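Nallonard Bimanual Insertion Bench
Set-up and Operating Guide

Section 6. Preparing and running the lighting-shift trials

6.1 Scope

This section covers the trials used to measure how far a policy trained under white light holds up when the colour of the light changes. It assumes that both arms have been homed (Section 3) and that the hands have passed the finger check (Section 4). Recording formats are dealt with in Section 8.

The method compares two conditions. In condition A the bench is lit by the white panels only. In condition B the white panels are off and the bench is lit by the violet source. All other settings stay the same: board, pieces, start pose, policy weights, time limit. A difference in the insertion rate between A and B is then put down to the light.

6.2 Before you start

1. Switch on the arm controllers and wait for the ready signal on both.
2. Start the Bedine logging service. Check that the left arm, right arm and head camera streams are all listed.
3. Lock the head camera exposure and white balance at the values stored in the bench profile. Automatic exposure must stay off in both conditions.
4. Close the blinds and switch off the room lights. Daylight on the table makes condition B invalid.
5. Check that the cables from both arms lie clear of the board through the full reach.

CAUTION: Do not look straight into the violet source. Stand behind the marked line before switching it on.

CAUTION: Keep hands off the table while the controllers are enabled. The hands can close without warning when a policy is loaded.

6.3 Placing the board

1. Lay the board flat on the table with the short edge towards the robot.
2. Line up the near corners with the two locating marks. The permitted error is 10 mm in either direction.
3. Run the board check from the Waldale console. If the check reports a rotation, turn the board by hand with the controllers disabled and run it again.
4. Do not fix the board down. The policy was trained with a free board, and small shifts during contact are part of the task.

Note: Wipe the printed outlines with a dry cloth only. Solvent lifts the print, and faint outlines lower the score in both conditions.

6.4 Placing the pieces

1. Load the next layout from the list. The order of layouts is fixed and must be the same for A and B.
2. Put each piece at its listed start position. Pieces listed as "standing" go on end; pieces listed as "lying" go on their side.
3. Step back behind the line and confirm the layout on the console.
4. If a piece falls before the start signal, disable the controllers, replace it and confirm again. Do not log this as a failed trial.

6.5 Running a trial

1. Move both arms to the start pose. The hands should stop above the far part of the board, without touching it.
2. Select condition A or B. Allow 900 seconds after switching the light source before the first trial. Both sources drift while they warm up.
3. Press Start. The time limit is 200 seconds per trial.
4. Do not speak to or signal the operator at the console until the trial has ended. Start and stop times are entered by hand.
5. When the arms have returned to the start pose, score each piece as seated, partly seated or not seated. A piece is seated when its top face does not move under light finger pressure.
6. Enter the scores before resetting the pieces.

Note: If a hand stalls against the board for longer than the stall limit, the trial ends by itself and is scored as it stands.

6.6 Reading the results

The reference set holds 658 trials, divided between the two conditions and collected on the bench maintained by Ludger Buschmann. In that set the insertion rate was lower in condition B for the thin pegs and almost unchanged for the large pieces. Most of the lost trials failed at the grasp, before the piece reached its outline. Trials that got past the grasp were completed at close to the condition A rate.

Bořivoj Kováčik repeated part of the set with the colour channels merged into a single grey channel. The gap on the thin pegs became smaller but did not close. Merging the channels is therefore supported as an option (Stüber configuration file, key "grey_input") and is off by default.

Report A and B rates separately for each piece. A single average over all pieces hides the effect.

Section last revised 12/11/2025.

6.7 Shutting down

1. Return both arms to the start pose and disable the controllers.
2. Switch off the violet source before turning on the room lights.
3. Stop the logging service and check that the last trial has closed.
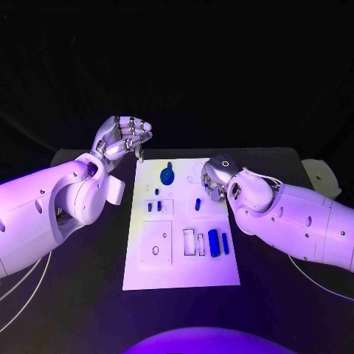

4. Put the pieces back in their tray and store the board flat, printed side up.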